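The Line Item

February, from the slush pile. By the Flindard fiction desk

We use cookies to remember what you have read. By continuing you accept this. Sign up for the newsletter and get a story every month.

The quote from Zomau ran to 19 pages, and the price was on the last one. I read it backward, the way my mother read leases.

One arm, one gripper, one pedestal. Then installation, then training for the people who would be trained, then something called readiness, which had its own subtotal. I had been the purchasing office at Ostow for 18 years and I had never been sold readiness before. We packed picnic hampers. A hamper got a blanket, a lid, some cutlery and whatever the customer ticked on the form, and it went out the door on a cart with a bad wheel.

"It pays for itself in seven months," the rep said on the phone.

"Starting when?"

"From full deployment."

"And when is that?"

He said he would send me something to look at. I had asked for a visit to the shop floor at Salameh, where they were supposed to have one working. What came, at ten to five, was a simulation. I opened it with my coat on. 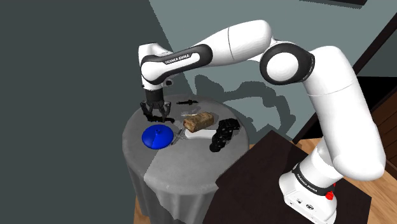
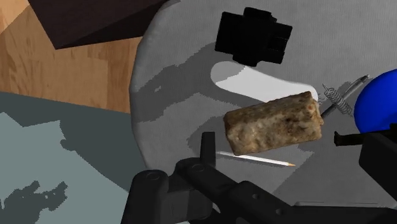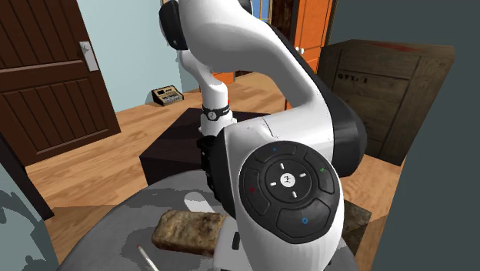
Page last changed: February

I took my coat off again and pulled the chair in.

The brown thing bothered me most. I looked at it for a good while and could not decide if it was lunch or masonry. I didn't see how you could put a price on picking something up when you couldn't say what it weighed. The gripper was beside it in one view, open, with the brown thing a little past the fingers, and I thought of every contractor who had ever stood next to a job and billed me for it.

Then there was the crate against the wall. QTY: 1, it said. I went back to the quote and found the arm on page four, quantity two.

I called him.

"The second unit is for redundancy," he said.

"In case the first one breaks."

"In case of unplanned downtime."

"What does planned downtime cost?"

I heard him turn pages. It was in readiness, he said.

My boss wanted it, you understand. He had seen one at a trade show and come home with a tote bag and a new way of standing. He had told the owners a number, and the number was wrong, and it was my job to make it right by moving things into next year. I was good at that. I had once moved a roof.

So I made the sheet. I put in the arm, once. I put in the floor work, the power and the fence that the insurance would ask for. I put in the hours of the two women at the packing bench, who did 117 hampers on a good shift and talked the whole time about their sisters. I left the savings column for last and then I sat there — the heater ticking, the lot outside going dark — and typed a question mark in it.

The software would not take a question mark. It wanted a figure.

I typed zero, saved it, and sent it upstairs with the three views attached. Then I wrote to Zomau and asked them, politely, what the brown thing was.

The answer was there when I came in the next morning. It said my question had been passed to the readiness team, and asked if I would like to schedule a call.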